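Ticket 523: Kitchen circuit trips when kettle and heater run together
Site: Abubakari House, second floor
Opened by: Esi Aidoo
Assigned to: Kwame Akpalu
Status: Open, waiting on part

Problem as reported
The breaker for the kitchen outlets trips most mornings, usually between 8:00 and 8:30. It takes out the fridge and the hall printer too. Resetting it works, but it often trips again within the hour. Started in September. Nothing new was plugged in that I know of.

8:50 – Kwame
Checked the panel. Breaker 6 feeds the counter outlets, the fridge, and one outlet in the hall. It's a 15 amp breaker and the wiring dates from 1973 going by the panel card. No scorch marks, no smell, lugs tight. Asked Esi for a list of everything on the circuit.

9:40 – Esi
Fridge, kettle, microwave, toaster, printer. Fiifi Asamoah has a small space heater under his desk that runs off the hall outlet with a power strip. I didn't think of it because it isn't in the kitchen.
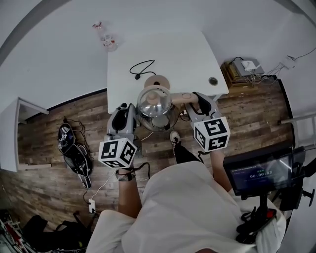 Kettle with the wooden handle, trivet and cord behind it.

10:15 – Kwame
Put a plug-in meter on each item. The heater pulls 900 watts on low. I haven't got a reading on high because the breaker went before the number settled. Fridge is small when it's idling and jumps when the compressor starts. The kettle is the biggest load in the kitchen by a good margin.

Ran the kettle alone with the fridge: held. Kettle, fridge and heater on low: tripped in a few minutes. Same again on the second try. So this is a plain overload and I don't suspect a fault in any of the appliances.

Moved the heater to the outlet by the window, which is on breaker 9. Please leave it there and take the power strip out. Heaters should go straight into the wall. 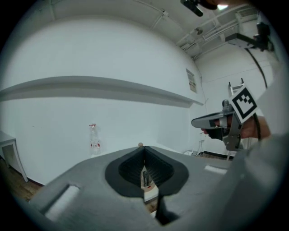

Dzifa Owusu: We had the same thing at the Fituvville office and moving the heater only fixed half of it. The breaker itself had gotten weak from tripping so often and would let go well under its rating. Worth swapping while you have the panel open.

13:20 – Kwame
Good point. Put a clamp meter on breaker 6 with the heater gone. It tripped once at a load it should have carried all day. Ordered a replacement from Prorkness, part 278 in their list – same make as the panel. Until it comes, don't run the microwave and the kettle together.

13:45 – Esi
Put a note on the microwave. Fiifi has moved his heater. The printer came back up after the last reset but lost its network settings, so I've logged that separately with Zaltisden.

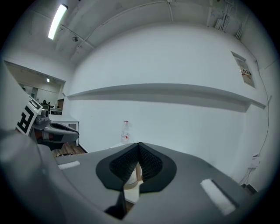
Can we just put in a 20 amp breaker and be done with it?
Only if the wire is heavy enough for it, and what I can see at the panel is sized for 15. A bigger breaker on that wire could let it overheat without tripping.

14:10 – Kwame
Sena Atinga is asking the landlord for a quote on a separate kitchen circuit. Keeping this open until the new breaker is in and has gone a full week without a trip.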